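**Gripper bench notes, March**

We spent most of the month comparing two fingertip pads on the hand-held grippers, the flat Bonum block and the ribbed Dunstan insert. Both bolt to the same finger, so the linkage and the wrist camera stayed as they were. Ikechukwu Wike ran the trials and kept the log. Total for the month: 1,526 grasps, of which 881 were on cloth.

Rigid parts gave no useful separation between the pads. Cloth did. The task is a two-handed handoff: one gripper holds the fabric up by its top end, the second closes on the hanging part, and the first lets go. A grasp counts as good if the fabric stays in the second gripper through a slow lift and a quarter turn of the wrist. Striped shirting was the harder of the two fabrics. It twists as it hangs, and the lowest fold is seldom square to the pads.
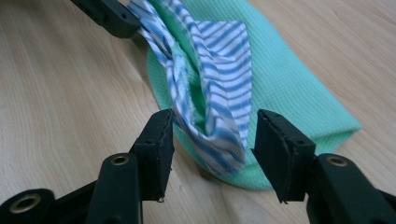
### Results so far

- The Bonum block failed 141 times on cloth. Most failures were slips on a single layer, with the fabric pulling out along the pad face.
- The Dunstan insert slipped less on a single layer but tended to pick up the waffle towel underneath along with the shirting. Those pickups are logged separately and have not been scored.
- Pad wear matters more than we allowed for. Edges that have gone rough catch loose threads, and a caught thread can pass for a grasp in the log. Check the inner faces every 100 cycles and clear any fiber before continuing.

### Camera and controller

The wrist camera sees both fingertips at full opening, which is enough to judge alignment before closing. Depth is still poor when the striped fabric hangs close in front of the towel. Stripes help with tracking folds, but the twist breaks them up.

Edance firmware now reports finger position at every tick. The Clorkura controller drops some of these messages under load, so timestamps from the two should not be merged until the buffer setting is fixed. Raw logs are on the shared drive under "pads". Send corrections to Ikechukwu before Saturday.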